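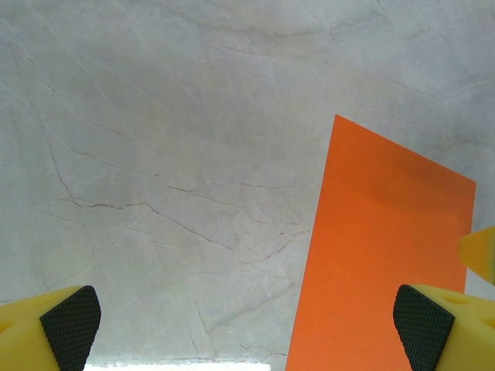
An orange sheet on a marble-patterned surface.

Huvgate Shop Swaps Its Back Room for a Second Counter
14/05/2001

I've been buying my tea at Mạch for long enough that I walk in with my eyes half closed, so you can imagine how it felt to turn left for the oolong last week and find a cash register there instead. The shop on the lower end of Huvgate's main street has taken out its old stockroom wall and put in a second counter, and the second counter doesn't sell tea at all. It sells housewares – bowls, trays, dish towels, those little brushes for cleaning spouts – under its own name, Cakero.

Lụa Tô has owned Mạch from the start, and she owns Cakero too, together with her business partner Phong Kiều. They share a front door, an alarm and a very loud bell, but they are separate stores with separate books. If you buy a tin of jasmine and a teapot you'll pay twice and get two receipts. I did it the hard way and had to get my wallet out again while the man behind me sighed.

"People kept asking me where I got the cups we use for tastings," Lụa told me when I stopped by again for this piece. "I was sending them to a mall 11 miles away. After a couple of years of that you start to feel silly."

The back room was costing them rent and holding mostly cardboard, she said. They tried to rent it out in March and had two people look at it, one who wanted to do key cutting and one who never called back. Phong suggested they fill it themselves. He used to work as a buyer for a department store and still has the phone numbers, and he says he missed arguing over the price of saucers (his words!).

Cakero opened with 234 different items on the shelves, which sounds like a lot until you see how many of them are spoons. Phong is keeping the orders small. He'd like to find out what Huvgate wants before he fills the basement with it, and so far the answer seems to be trays. The first batch of them was gone in four days and the next was still on a truck when I visited. The cheap glass storage jars are moving too. The tall vases aren't, and I'd expect to see those marked down before summer is over.

Prices run from under a dollar for a tea scoop up to some pretty serious cast iron kettles. I thought most of it was fair. The dish towels are a little steep for something I'm going to wipe the stove with, but they're good and thick, and I bought one anyway.

The work cost the pair over $800 in lumber and paint, plus whatever the electrician is going to bill them, and they were still waiting on that envelope. Lụa's side lost a bit of room in the trade. The bulk bins have moved closer to the window, and the two chairs where you could sit down with a sample are gone for now. A few regulars have already complained about the chairs. I'm one of them. Lụa says they'll be back once she figures out where the coffee grinder goes.

They aren't the only ones on the street doubling up. Adura, the shoe store across from the post office, began taking in dry cleaning for a plant out of town over the winter, and the woman at the register told me the cleaning brings in folks who hadn't set foot in the place in years. Some of them leave with shoes – and some leave with a pair of laces and a parking ticket, but that's a problem with the meters and I've written plenty on those already.

I asked Phong if there was a third store in the works, and he laughed and pointed at the ceiling. The upstairs is empty and belongs to the same landlord. Lụa, who was weighing out gunpowder green for somebody at the time, said "No" without turning her head.

Both shops open at nine and Mạch still closes at six. Cakero is trying seven o'clock through the end of the month to catch people on their way home, and if it's quiet they'll go back to six. Mạch punch cards are good only on the tea side, so don't try yours on a teapot. Gift certificates can be used at either counter, as long as you spend the whole amount at one of them. Parking behind the building is free for the first hour, and the back door stays locked, so you'll have to walk around to the front.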